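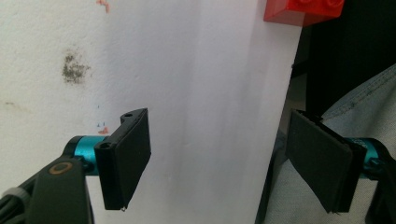
**Abdel Rahman**

December, in the evening

The whole day went to the white sheet. I call it a sheet because I still don't know the right word for it. In the shop they said board, but in my hands it feels like very thick paper, and in my language we would use one word for both. It is smooth when I pass my palm over it. When I stand it up it doesn't want to be flat. The light from the window makes soft gray shadows on it, going up and down, and I looked at these shadows for a long time this morning before I did any work.

I paid 14 dollars for it at Dresten. There was a cheaper one, but it had a bent corner, and I know myself, I would see that corner every day.

The plan is the same as I wrote last week. The small room has a wall behind the table which is an ugly stained white, and the landlord doesn't allow paint. So I will cover the part behind the table with something white which I can take away when I leave. It is a simple plan. I already used two evenings to measure.

The width I need is 63 centimeters. I wrote it on my hand, then I washed the dishes, then I had to measure again. It was still 63, so at least I am careful with the tape. The cutting was slower. I have only the knife from the kitchen drawer, with the blade that you break off when it gets dull, and I pressed too hard at the beginning. The first line went a little to the left. I turned the sheet over and started from the other side with the long metal ruler, and I made many light cuts in the same place until it opened. This is the way my uncle cut leather, and I should have remembered it in the beginning.

After lunch I swept up the small white pieces from the floor. They go everywhere! I found one in my sock and one in the sugar. Then I went to Darnham on the bus to look for tape that doesn't pull the paint off, and I came back with the Bremus kind, which is the one the woman in the shop uses for her own posters. I bought also bread and a bag of oranges that I didn't need.

I have put the tape only on the top edge for now. On the right side, the place where the white stops and the wall begins makes a dark line, and it bothers me. Maybe it is only shadow, from the sheet standing a little away from the wall. I pushed it with my hand and the line became thin, I took the hand away and it came back. Tomorrow I will try tape on the sides too, or put some books under it. If it is still there after that I will learn to live with the line.

It is past 7 now and with the lamp on it looks different again. The shadows are softer and more yellow, and the room feels bigger than it did yesterday. I moved the table back to its place and sat in front of the sheet with my tea. I wanted to write the letter I owe to my sister, but I only sat. It was pleasant to look at something with nothing on it.

I thought about hanging something there, the calendar or the picture of the harbor. I will wait. If I make holes in it I can't change my mind.

To do: more tape, a new blade for the knife, return the long ruler to the neighbor downstairs (he has been very patient). Also keep the piece that was left over. It is narrow, but it may be good for the bottom of the drawer where the knives make noise.

My back hurts from the floor. Next time I cut on the table.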